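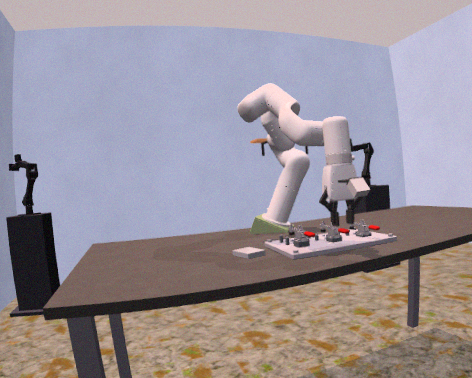 3. Payments to Niltex, 2019 to 2023

This section reviews the court filings and company records on payments made by the Brurport Port Authority to Niltex, a consulting firm registered in Haltska. The project team read 521 pages of filings and 194 invoices. Of those invoices, 25 carried no contract number.

The filings allege that Niltex passed part of the money to Erraji Holdings before the April election. Lawyers for both companies deny this, and no court has ruled on the claim. The team therefore treats it as an allegation throughout.

3.1 Limits of the sources

Bank records were not open to the public. The authority's payment register lists 2,707 entries for the period, but the names of subcontractors were removed before release - a point the team raised in its records request. The request was still pending on July 1, 2025.

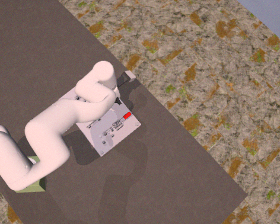
Figure 2. Robot arm over a task board, computer rendering.

3.2 Next steps

The team will compare the invoices with the minutes of the authority's board. Any invoice that cannot be matched will be listed in Appendix B.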